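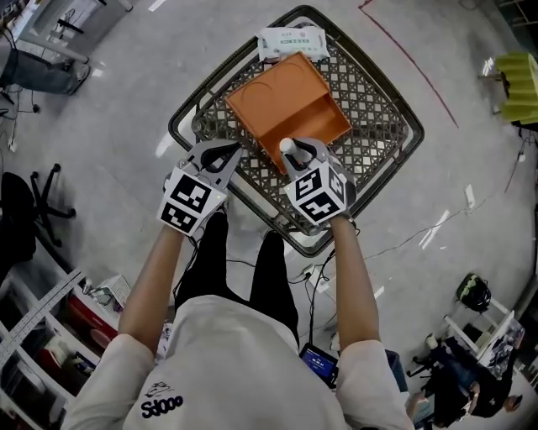
4. Baskets, trays and the small things in them

Figure 2. A dark grey plastic shopping basket on the floor, with an orange tray.

We come now to the part of the study that gave us the most pleasure to carry out, and which we had at first meant to leave to a footnote. When we began talking with shoppers at the two grocers in Cilton, our questions were all about what people bought and how often they came in. It was only after the first few visits that we noticed how much people had to say about the basket itself, and how happily they would go on about it once the subject had been raised (often well past the time we had promised to keep them).

The ordinary plastic shopping basket, of the sort shown in Figure 2, has had very little attention from people who study shopping. Babić and Dekov treat it in passing as a smaller cousin of the trolley, a thing chosen by those who want less. Our shoppers did not see it that way at all. For many of them, picking up a basket was a way of setting a limit before they had walked past the first shelf, and they spoke of its weight on the arm as a kind of running total. One woman told us she stops shopping "when my elbow says so", and several others put it in much the same terms.

We had not expected the floor to matter, but it does. Nearly everyone we spoke with puts the basket down at some point, to reach a high shelf or read a label or have a chat with a neighbour, and this short rest seems to be when the contents get looked over and sorted. Things are shifted about so the bread sits on top. Something that looked like a good idea near the door is quietly taken back. At the Cerside shop, where the aisles are wider, people told us they felt free to take their time over this. At the other shop they were more worried about being in the way, and said they tended to do their sorting at the counter instead, with a bit of embarrassment if there was a queue behind them.

Small items came up again and again. Spice jars, batteries, a single lemon: these slide to the corners and are forgotten until the counter, and a few shoppers had their own habits for keeping them in view. Some tucked them inside a larger packet. Others carried them in the free hand the whole way round, which they agreed was a nuisance, and went on doing anyway. We asked whether a divider or a tray would help and the answers were mixed. Parents with young children liked the thought of it, while older shoppers mostly felt it would be one more thing to wash.

We would add a word of caution. Our interviews were held over a single April, in one town, with people kind enough to stop and talk, and those in a real hurry are surely missing from them. The choice between basket and trolley on a rushed weekday evening may be a different matter, and we return to it in the next section, where we look at the till receipts.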